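Press Coverage of the Cleltdale School Closure
Student project report, Ashton Whitelaw

1. Background
Soldiers closed the road to the Cleltdale school on a Monday in August. The school has 500 students.
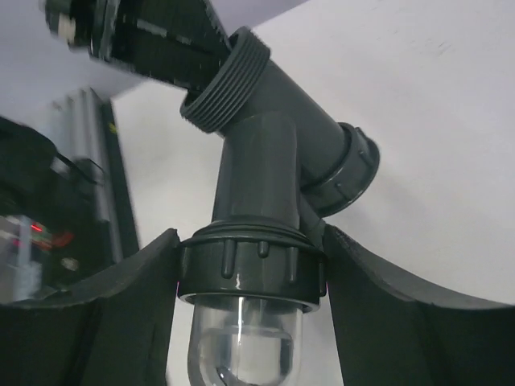

Two outlets, Skinent and Workeneck, covered the closure. I compared their first reports.

2. Method
I coded 8 articles by source type: resident, official or army. The texts total 3,000 words. Coding followed the Ó Riain scheme.

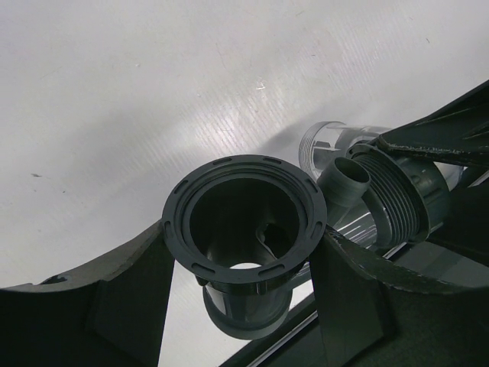

3. Results
Skinent quoted residents first. Workeneck led with the army statement and left out the road closure.
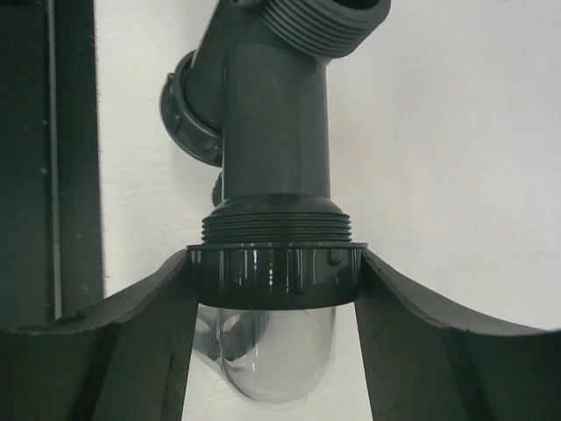
4. Limits
Articles in Arabic were not coded.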